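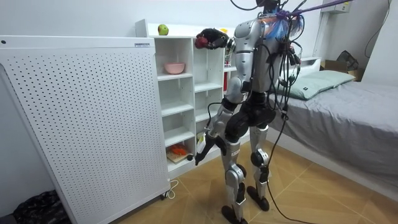 November, Killar trial kit, notebook entry

Fruit placement routine, bedroom layout, top of the white shelving unit. Trial licence covers 12 hours of arm time; 3 used so far. Firmware as shipped, hand calibration per the Vurnus sheet.

Approach speed held at 90 mm/s. Grip threshold 110 on the vendor's scale, units not given in the manual. Have asked Pitkänen for them. Green apple stays on top as the fixed reference, red fruit is the test item. Bowl left in its cubby, not part of this routine.
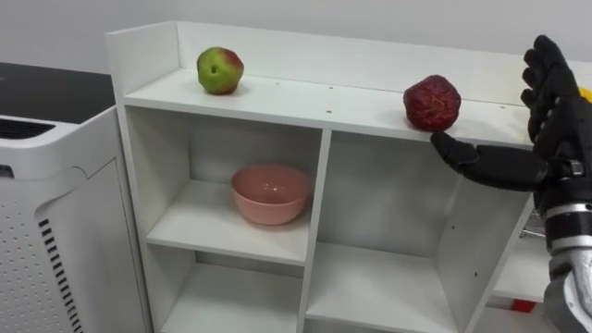
Tyyne Kokkonen wants the threshold logged on every run before we talk price, and thinks the service plan is poor value without spare fingertips.

Agreed on logging. Spares quote still to come. Repeat at a lower speed before changing the threshold.

2 comments · 3 shares

Recent entries
Grororgate charger, bench notes
Vurnus sheet, corrections
Killar kit, unpacking list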